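Visit report: Sumska glove works and test room, Nuvesgate
Visited 12/11/2024. Posted under: Gloves, Factory visits

Sumska make motorcycle gloves under their own name and cut and stitch for two other labels, which they would rather I left out. The works is on the Vollotlow estate at the northern end of Nuvesgate, in a single-storey unit with the cutting room at the front and the test room at the back. I was there for most of a working day. Arsalan Usmani, the production manager, took me through the morning, and Fouzia Jafri, who runs the test room, had me for the afternoon.

Readers who only want to know whether the winter glove is getting a longer cuff can skip to the end.

Leather store and cutting

Goatskin and cowhide are kept apart on flat racks. Goat goes to the summer and sports gloves, cow to the touring and winter models and to most palm reinforcements. Kangaroo is bought in small lots for one race glove and kept in a locked cupboard. Each hide is checked for thickness at several points with a dial gauge before it is accepted, and anything too thin along the belly is marked in silver pen and set aside for linings and pull tabs.

Cutting is done on a press with steel knives. The knife for a palm is laid so that the stretch of the leather runs across the hand and not along the fingers. If a finger panel stretches lengthways, the glove goes baggy at the tips after a season and the rider loses feel at the levers. Arsalan showed me two palms cut from the same skin, one each way, and the difference on a gentle pull was plain enough.

A full set of knives for one model, across all sizes and including the fourchettes (the narrow strips between the fingers), comes to 29 pieces for the simplest glove in the range. The race glove needs far more. This is the main reason a small maker does not change its patterns every year. 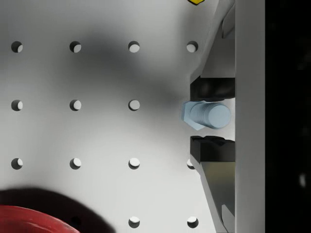

Pegboard with round holes on a square grid.

Stitching

There are eight machines in the stitching room. The fingers are closed on post-bed machines, which let the operator turn a very small part around the needle. Outseams are used on the race glove for comfort at the fingertips, inseams on nearly everything else, as an inside seam is better shielded when the hand slides along the road. Thread is bonded nylon for the main seams. Arsalan has tried polyester and found it no worse, but the machines are set up for nylon and he sees no gain in altering them.

Palm seams get a second row. The little finger is joined to the ring finger by a short bridge on the race glove only. I asked why it was not used on the touring models and was told that touring riders complain about it in the shop, try on something else and leave.

Knuckle shells come in ready moulded from a supplier called Cheema. They are stitched through a flange, never glued alone. Foam goes under the shell, and the shell must be able to move slightly when the fist is closed. If it is fixed too tightly it presses on the knuckles, and the owner will soon stop wearing the glove.

Linings are fitted last, and turning a lined winter glove the right way out is slower than I had supposed. The waterproof insert is taped to the outer at each fingertip. Without the tape the lining comes out with a damp hand and will not go back.

Test room

The test room does not issue certificates. Approval under EN 13594, the European standard for motorcyclists' gloves, is handled by an outside body, and the in-house work is there to catch failures before a sample goes off. Fouzia was firm on this point and asked that it be made clear.

Four types of test are run in-house: seam strength, restraint, abrasion and knuckle impact.

Seam strength is tested on strips cut from finished gloves, pulled until either the thread or the leather gives way. She prefers to see the leather tear. A clean break in the thread suggests the stitch tension was wrong or the needle too large, and the batch card goes back to the stitching room with the broken strip stapled to it.

Restraint is tested with the glove fastened on a dummy hand and pulled from the fingers. The wrist strap does nearly all the work. The cuff strap adds little if the wrist strap is loose, and this applies just as well to gloves worn on the road: do the wrist up first and do it up properly.

Abrasion samples are taken from the palm and the outer edge of the hand. The belt is changed on a fixed schedule, and a reference fabric is run before and after each group so that belt wear can be allowed for. I watched three samples go through. Two were double-layer cowhide and one was a single layer of goat with a textile slider, under trial for next year. Results were written down by hand and entered later, and I was not given the figures for the trial material.

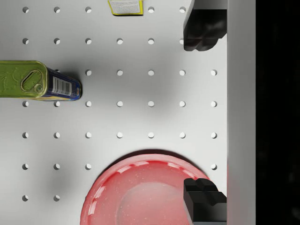
Metal tin lying on its side on the board.

Knuckle impact uses a falling weight on a rounded anvil with a force sensor below it. The shell and foam are tested together as sewn. Fouzia has a drawer of cracked shells, sorted by cause. Most are early ones with a sharp inside corner, where the crack always starts; the present shell has a wider radius there. She would like to repeat the test on cold samples, as some plastics turn brittle in winter, and has asked for a cold cabinet in the next budget.

Range and supply

The touring glove is made in batches of 500 pairs and the race glove mostly to order. The winter glove will get a longer cuff, to go over a jacket sleeve, with a second adjuster at the outer end. It will be in the shops in December if the new knives arrive on time -- one set had already been sent back for a wrong thumb. The price was not settled.

Sizing follows hand girth measured round the knuckles, without the thumb. Arsalan's advice is to measure the hand you write with, then try the glove while holding a bar or at least making a loose fist. A new leather glove should feel snug across the palm and should leave a little room at the fingertips. Short fingers are a reason to go up a size; a tight palm generally eases.

Spare wrist straps are not sold, but the works will replace one if the glove is posted back clean and dry. Repairs to palms are refused after a crash, whatever the glove looks like from outside.

Visits are by appointment with the office. Closed-toe shoes are required in the cutting room, and parking is at the rear, past the tyre fitter.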